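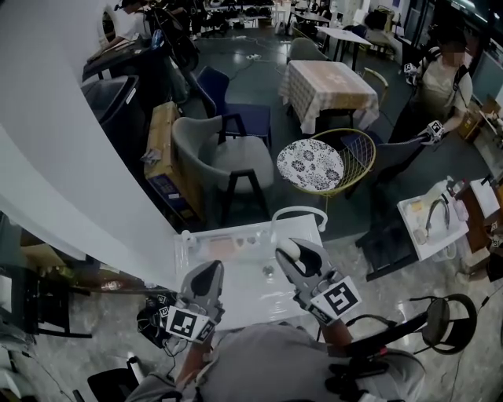
Small white table and the chairs, August

Tray sorting again this morning, on the low white table with the curved handle. The peach tray stays in the middle from now on. Small things go to the right of it, the little bottle at the back left corner, the metal cap towards the front. The egg-shaped piece is the awkward one, as it rolls if put down on its side. Try a ring of felt under it. Urszula has offcuts.

The top is very shiny and the ceiling lights show in it. Fine for working, bad for finding a white thing on a white surface. Szymon suggests a matt mat, 40 by 60. I would go for 45 deep so it reaches the front. To order from Flarwood with the next lot.

Chairs. The grey armchair, the navy slatted one and the gold wire one with the flowered cushion are all still behind the table. Cushion to stay with the wire chair, please, it went missing for most of last month. The dark chairs by the far wall are spoken for (Prikley order), leave them in their row.

Still to do:
Flatten the cardboard box by the armchair or put it to use.
Move the power strip off the floor. Cables cross the way through to the back tables.
Wash the patterned tablecloth, cold.
Ask Estíbaliz if the bicycle can live somewhere other than by the workbench.

Stopped at 2. Felt not tried yet.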